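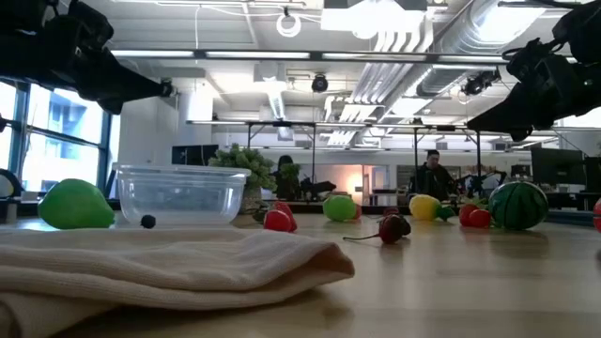

A folded towel and a clear plastic container on a wooden tabletop.

Why Can You See Through Some Things?

Light travels in straight lines until it meets something. Three things can then happen. The light can bounce off, it can be soaked up, or it can pass through. Most materials do a mix of all three.

A material that lets most light pass through is called transparent. Clear plastic and window glass are transparent. A material that lets some light through but scatters it is called translucent. Wax paper is translucent. A material that lets no light through is called opaque. Wood is opaque, and so is a brick.

Thickness matters. One sheet of tissue paper lets light through. A stack of 500 sheets does not. Each sheet stops a little of the light, and the small losses add up.

Cloth is a special case. Each thread blocks light, but there are gaps between the threads. When a towel is folded, the gaps no longer line up — very little light gets past.

216 shares | 7 comments

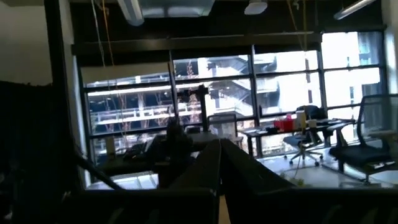
Daylight coming through a wall of windows.

Glass starts as sand. The sand is heated with other powders until it melts, then cooled into a flat sheet. The tiny parts inside glass are not lined up in neat rows, as they are in salt or ice. Even so, visible light passes through them easily.

Clear glass still bounces back a little light from each surface. At night, with a lamp on indoors, you can see your face in the window. The same reflection is there at noon, but the daylight coming in is much brighter and hides it.

Try It

You need a flashlight, a white wall, and 3 objects: a clear cup, a sheet of wax paper, and a book. Darken the room. Hold each object between the flashlight and the wall. Write down whether the shadow is dark, faint, or blurry. Then fold the wax paper in half and test it again. Keep folding and testing until you cannot see any light on the wall. Write down the number of layers.

38 shares | 3 comments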